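Search tips and how-tos Go

Keeping white plastic white (and other garage table wisdom)

I own far too much white plastic. Chairs, shelf parts, drawer trays, a whole family of storage bins that were supposed to make the garage look like a magazine. White looks wonderful for exactly one summer! By August mine had gone the color of weak tea, so I've spent a good while working out what gets it clean again.

Start with small stuff, like drawer dividers and sorting boxes. Plastic ones get a soak in warm water with a squirt of dish soap, then an old toothbrush in the corners. Cardboard ones you only ever wipe with a dry cloth or a soft paintbrush — I ruined a good one with a damp sponge. 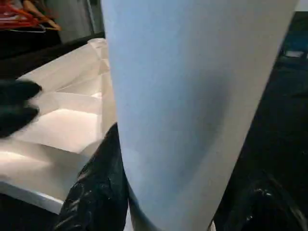

A divided white box, good for keeping small parts sorted.

For anything bigger, baking soda paste is my favorite. Three spoons of soda to one of water, smear it on, wait 16 minutes (my oven timer is stuck on that number and it works fine), then rinse. My neighbor Edileuza Guimarães swears by white vinegar instead, and we've agreed to disagree. Please don't mix bleach with vinegar, ever.

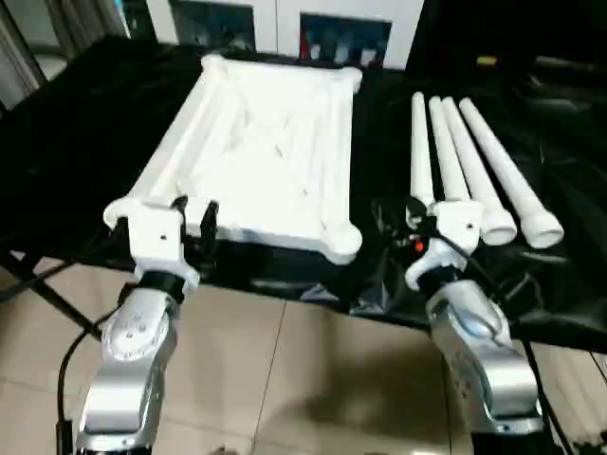 Pick your work surface before you start. I used to scrub on the lawn and ended up with grass stuck to everything. A table saves your back, and if you throw a dark cover over it you'll spot every crumb of dried paste and every stray white piece. Black cloth under white tubes, like the setup here, is about as easy on the eyes as it gets. Shake the cloth outside afterward.

Scuffs are a separate problem from yellowing. A melamine sponge takes off most of them, but go lightly, it's basically very fine sandpaper and it dulls a shiny finish.

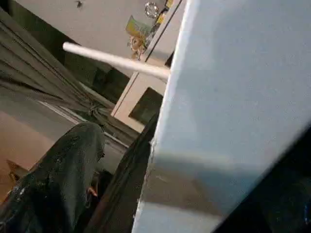
If the mark is still there after a minute of gentle rubbing, try a dab of plain white toothpaste on a soft cloth. Wing-yan Ko taught me that one after I'd scrubbed a bald patch into my nicest tray.

Now, chairs. People wash the seat and forget the rest, and then wonder why there's a smell.

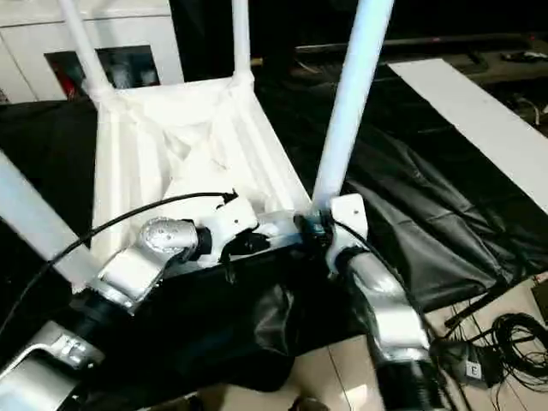

Spiders love the bottom of patio furniture, and so does pollen. Do the underneath first so the drips don't run down onto a part you've finished. Tip the chair over with its legs in the air and you'll get at all those molded ribs and ridges, where a bottle brush does better than any rag. Rinse, set it back on its feet and let it dry in the shade.

I paid 39 cents for my bottle brush at a yard sale and I'm still using it.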